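Care and Storage of Play Kitchen Sets: Metal Cookware and Loose Food Pieces
Titetcombe Family Resource Board
Posted in January by Staller
14 replies | 2,749 views | 6 shares

Members are invited to comment on the proposed sorting policy for the play kitchen collection. At present, the small stainless steel cookware and the play food are stored together and lent as a single set. It is proposed that they be separated, with metal items in one bin and food pieces in another. The colander and the pot lid are the items most often returned with food pieces inside or beneath them, and checking them delays the next loan. 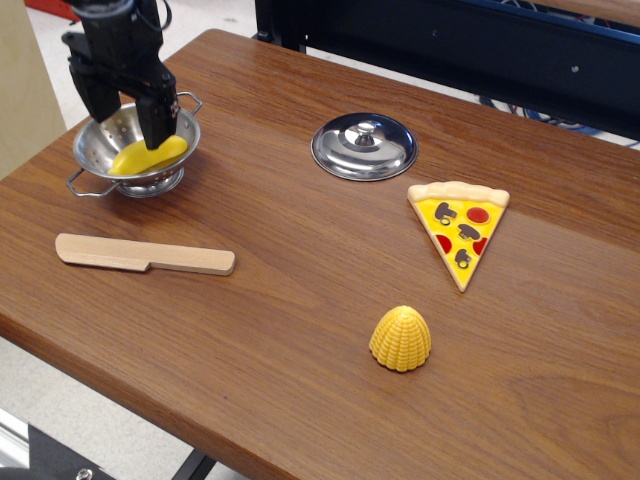 Staller

The proposal would apply to every set in the collection. Borrowers would receive both bins on request, so no family would lose access to any item. Written comments are requested before the revised loan sheet is printed.
3 comments

Hunt_Branch
Our branch does not support the proposal as written. A colander without anything to put in it is of limited interest to a child of three. In our experience the cookware and the food are used together from the first minute, and they should be lent together. We would prefer a contents card in the lid of each bin.

Atis
I must respectfully disagree with the previous reply. We adopted contents cards two years ago, and they were seldom read. Separate bins reduced our checking time from 50 minutes to 40 each week. That is a modest gain, but it has been maintained.

I would also raise the matter of scratches. The polished lids mark easily when packed against other metal, and the proposal is silent on this point. Placing a cloth between the colander and the lid would be sufficient.

Staller

The comment regarding scratches is accepted, and a cloth will be added to the packing instructions. With respect to the wooden pieces, the toy knife requires a separate decision. It is neither cookware nor food, and the current sheet does not list it at all.

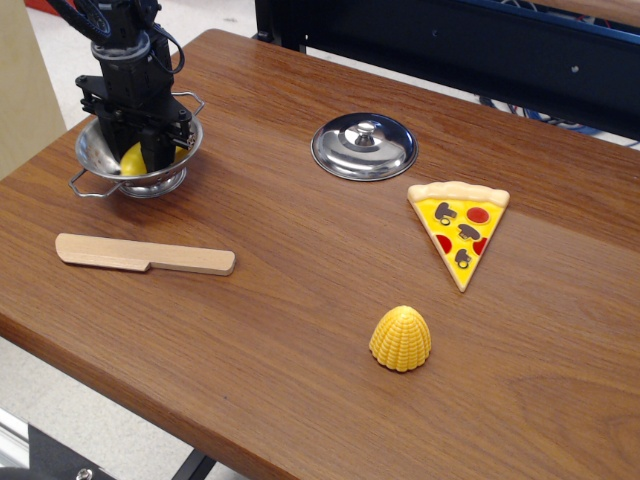

My recommendation is that the knife be placed with the food pieces. The pizza slice and the lemon are already assigned to that bin, and children tend to look for something to cut once they have the knife in hand. Wooden items should be wiped with a damp cloth and should not be soaked.
1 comment

Hunt_Branch
We agree on the wiping instructions. We do not agree on the placement. Utensils belong with cookware in any kitchen, and a child putting the set away will expect to find them there. Our position on the single bin also remains unchanged.

Atis
The food bin is acceptable to us. I would ask only that the sheet state this plainly, as our families have returned utensils in both.

Staller

Both positions have been recorded. The draft sheet will list the knife under food pieces, with the objection from Hunt noted beside it. Branches that wish to keep a single bin may continue to do so until the new sheets are issued.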